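Why Does My Voice Come Back to Me?
Echoes and sounds inside a house, explained for young readers
By Hortensia Muñoz

Have you ever shouted "hello!" in an empty room? Your voice sounds bigger there, and a little strange. Then the family brings in the sofa, the rug and the curtains, and the same room becomes quiet and soft. The walls did not move. So what has changed?

To understand it, we must first know what a sound is.

Sound is a shaking

Put two fingers gently on your throat and say "mmmmm". Do you feel the buzzing? Something in your throat is shaking very fast. This shaking pushes the air next to it, and that air pushes the air a bit farther, and so on, until the push arrives at somebody's ear. We call this a sound wave.

A sound wave is quick. In air at normal room temperature it travels 343 metres in one second. If your school is 700 metres from your home, a sound would need only a little more than two seconds to go there. (It would be too weak to hear, of course. Please do not shout to your teacher from the kitchen.)

What happens at the wall

When a ball hits a hard wall, it bounces. When it hits a thick blanket on the clothesline, it falls down. Sound behaves in a similar way. Hard, smooth things like tiles, glass and painted plaster send most of the sound back. Soft things with many small holes, like wool, carpet or a pillow, catch much of it. Inside these small holes the shaking rubs against the fibres and turns into a very, very small amount of heat. You could not feel this heat with your hand.

In a bathroom there are usually many hard surfaces, so the sound bounces many times before it dies. This is why many people enjoy singing there. Each note stays a little longer and covers the small mistakes.

A tiled floor and bare walls will do the same in any other room. A door is important too. When it is closed, it sends some of the sound back to you. When it is open, part of the sound goes out and does not return, and your brother in the next room can hear all your secrets.

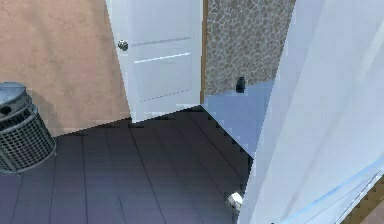
Norbert Vrabec wrote to us that in his grandmother's house the hallway made every footstep sound like a horse, and when she put down a long carpet he was quite sad, because the horse was gone. He asks if the carpet swallowed the sound or only stopped it from being made. It did both, Norbert! Your shoe landed on something soft, so it made a smaller noise at the beginning. And then the carpet also caught part of the noise that was left.

Echo or reverberation?

These two words are often mixed, also by adults.

An echo is when you hear the sound again, separately, after a short silence. "Hello!" ... "hello!" For this you need a big distance, for example a cliff on the other side of a lake. The sound must go there and come back, and your brain needs a small pause between the two to notice that they are two.

Reverberation is what you usually get in a room. The walls are so near that the sounds come back too early for your brain to separate them. They melt together into one long sound. It is a long word, so try it slowly: re-ver-ber-a-tion.

Try it at home

You need: a kitchen timer that ticks, a shoebox, a towel, and one friend.

1. Put the ticking timer in the empty shoebox. Leave the lid off.
2. Stand 5 steps away and listen.
3. Now line the box with the towel, on the bottom and on all the sides, and put the timer back.
4. Go to the same place and listen again.
5. Change with your friend. Did you both hear the same thing?

You can also try a sweater, a newspaper or some cooking foil in place of the towel. Write down which one makes the ticking most quiet. Maybe you will be surprised by the newspaper — flat it does not do very much, but crumpled it is better.

Words to remember

Sound wave: a push that travels through air, water or a solid thing.
Absorb: to catch and keep. A pillow absorbs sound.
Reflect: to send back. A mirror reflects light, and a tile reflects sound.

A question for next time: if you put your head under the water in the bathtub and somebody knocks on the side of the tub, why is the knock so loud?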